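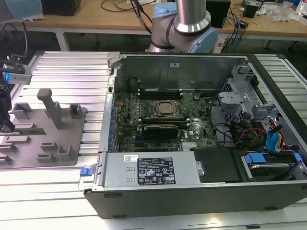
Sikine: memory module handling on desktop towers

Data card, revision of Jan 30, 2023
Maintainer: Kaj Snorradóttir, Stasdale lab

Summary

Sikine is a set of 347 robot episodes on opened desktop computers. It was collected to test one method: correcting a coarse insertion pose from a fixed camera with a learned residual from a wrist camera. Each episode covers one attempt to take a memory module from a fixture plate and seat it in a named slot. Failed attempts are kept and labeled.

Workcell

The tower lies on its side on an aluminum extrusion table, side panel off, board facing up. The fixture plate sits to the left of the case and carries raised gray holders and a slot for a module. The arm works from the far side of the case. The case is not clamped, so its pose is re-estimated at the start of every episode.

Views

fixed: covers the case interior and the fixture plate. Used for the coarse pose.
wrist: looks down past the jaws. Used for the residual. The jaws can cover the ends of the memory slots and the lower edge of the processor socket. A jaw mask is supplied, and we recommend applying it before any feature matching. 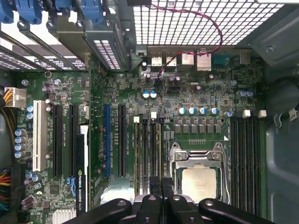 Method

1. The coarse stage (Hafþórsson) fits the board outline and the processor socket in the fixed view and returns a six-degree pose for the target slot.
2. The arm moves to a standoff pose above the board.
3. The residual stage (Tudard) takes one wrist image and the slot index and returns a planar offset and a yaw correction. It does not estimate height.
4. Insertion runs under force control. Contact before the expected depth ends the attempt and sets the label to early_contact.

Results

The held-out split has 83 episodes. The coarse stage alone put the module within the slot tolerance in fewer than half of them. With the residual added, most did. The remaining errors fall mainly on boards with two separate memory banks, where the residual sometimes locks on to the neighboring slot. Passing the slot index as a mask in place of an integer reduced this but did not remove it. Per-episode numbers are in results.csv.

Annotations

There are 2,547 labeled wrist images. Labels give slot corners, latch state and a visibility flag. Slots more than half covered by the gripper are flagged occluded and left out of the loss. Latch state is marked unknown where the annotator could not decide.

Known issues

- Bare heat spreaders produce glare in the wrist view. Exposure was fixed, so some images clip.
- Loose cables near the drive cage shift between episodes. Do not use them as landmarks.
- In 5 episodes the force log starts late. They are listed in bad_force.txt and should be dropped for contact work.
- Joint states and images use separate clocks. Run align.py before training.

Planned changes

A February update will add height to the residual output. Split files will stay the same.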